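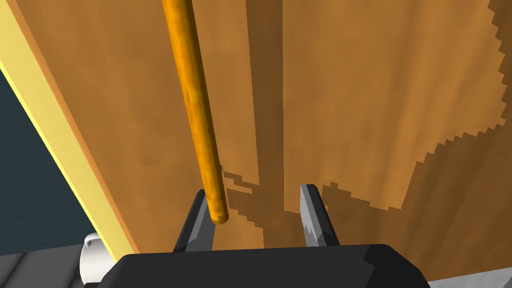

Slide 2 – Why we still mend chairs

Wait for people to settle, then thank Elínborg Bisgaard for the kind introduction (and for the loan of her lectern, which I promise not to lean on this time).

Begin with my first evening at the Flultura repair workshop. I'd brought my grandmother's kitchen chair, and Mogens Egilsson took one look at it and put the kettle on. We were still there at 10. Don't rush this bit, people like it.

Then move on to glue. Old animal glue softens with warmth and a little damp, so a joint can be opened and put right again – lovely stuff, if you can bear the smell. Ask who has ever used a modern glue on a wobbly leg, and wait for the guilty hands.

More than 80 chairs came through our door last winter, most of them with loose rungs. Mention that Ngan-ling Shih has the sign-up sheet for December.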